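Standing the Upright

The Miriseo shelf unit hangs from a single white upright. Set the upright in place before you unpack the shelves.

1. Clear the floor where the unit will go and sweep up any grit.
2. Lay the upright on a blanket and wipe down all faces with a dry cloth.
3. Raise it slowly with a second person holding the top end.
4. Turn it until the narrow side strip faces the way you want.

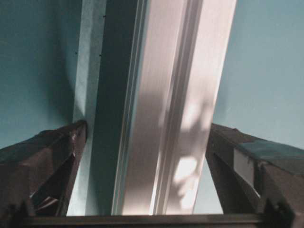 Fig. 2. White upright, seen from below. Small dark dots on the narrow side strip.

5. Check for plumb on two neighboring faces. Adjust at the foot, then check both again.
6. Tighten the foot bolts a quarter turn at a time, going from one side to the other.

CAUTION: Do not let go of the upright until the foot bolts are tight. Keep children out of the room during this step.

Note: Pale finishes mark easily. Do not use scouring pads or solvent cleaners.

Spare foot bolts are sold as Miriseo part 124. Continue with Fitting the Shelf Arms.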